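How to Put Together a Clinical Placement Log That Won't Make You Cry in Finals Week

I'm in my second year of the vet tech program at Retamal, and I get asked the same thing by every new group that comes through: how do you keep your placement log from turning into a monster? Mine was a mess for the whole first semester. I had notes on the back of feeding charts, notes on my phone, and one very important note about a rabbit dental that went through the washing machine in my scrub pocket. So I worked out a system, and I'm writing it up so I can just send people the link.

What you need before you start

A small notebook that fits in your scrub pocket. A pen on a string or clip (you will lose the other kind before lunch). A spreadsheet, any brand, free is fine. And the skills list from your own program, printed out. Get the current version! Ours changed in February and half my class was still ticking boxes on the old one.

Step 1: Read the whole skills list before your first shift

I know, it's long and it's dull. Do it anyway, with a highlighter. Mark the things you'll see every day in one color, like restraint, nail trims, temperature and pulse. Then mark the rare ones in another. At my first placement, which was Rilden, a small animal practice, I saw plenty of dentals and not one large animal anything. If I'd read the list properly I would have asked for a mixed practice the second time around and saved myself a lot of phone calls.

Step 2: Write it down the same day

Every case gets one line in the pocket notebook. Date, species, what was done, what I did, who was supervising. I use initials and a made-up patient number, never the owner's name. Check your clinic's rules on this, some places don't want anything at all leaving the building and you'll have to write your notes up on site.

My lines look like this:

Cat, spay, monitored anesthesia, filled in chart every 5 min, sup. DR

DR is Dalal Rizk, who was my supervisor at Rilden and who taught me most of what I know about keeping tidy records. She'd stop me in the hallway and ask what I'd written for the last patient. If I said "I'll do it later" she just stood there until I got the pen out.

Step 3: Type it up twice a week

I do Sundays and one weeknight. I put on music, make tea, get the notebook out and copy everything into the spreadsheet. My columns are date, species, procedure, my role, skill number, supervisor, signed yes/no. The skill number column is the one that matters most, so match it to your printed list and fill it in while you still remember the case. 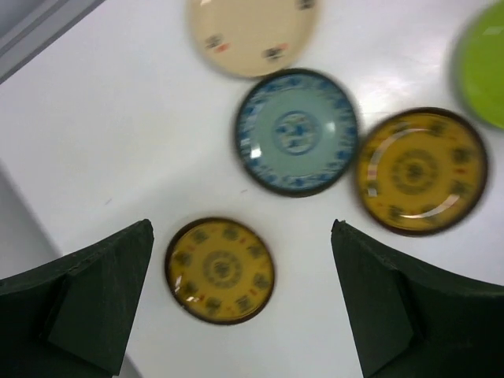

If a case covers more than one skill, give each skill its own row. It feels like extra work, and it is, but when your assessor asks for all your anesthesia evidence you can sort the column and there it all is. The people who crammed everything into one row had to pick it apart again later – I was one of them.

Step 4: Get signatures early

Please don't save these up. Supervisors take vacations, switch clinics, have babies. I bring a page for signing at the end of each week and leave it in a folder on the prep room shelf. At Escombe they preferred to sign everything on Friday afternoon in one go, so I did it their way. Ask on day one.

Step 5: Write the short reflections while you still have feelings about them

Our program wants reflections, and there's a total limit of 3000 words for the lot. I wrote my first one at 1000 words and it was all about how nervous I was holding a syringe. Nice for my diary, not so useful for my grade. Now I answer the same few questions each time: what happened, what I did, what I'd change, and which part of the textbook it ties to. Mairéad Heffernan, who graded my portfolio, told me she'd much sooner read a plain account of a blood draw that went wrong than a page about loving animals.

Step 6: Do a gap check halfway through

Print the list again and cross off everything signed. When I did mine I had 22 skills left, which sounded awful, but a lot of them were lab ones I could knock out in the same week (urine, fecals, blood smears). Take the leftover list to your supervisor and ask straight out. Most people are happy to call you over if they know what you're missing!

Back up the spreadsheet somewhere that isn't your laptop, and take a picture of every signed page before you hand it in. If your program uses Danmont for uploads, it logs you out without warning, so save as you go.

Posted Jul 28, 2021

Contact | Copyright 2021, all rights reserved | Back to top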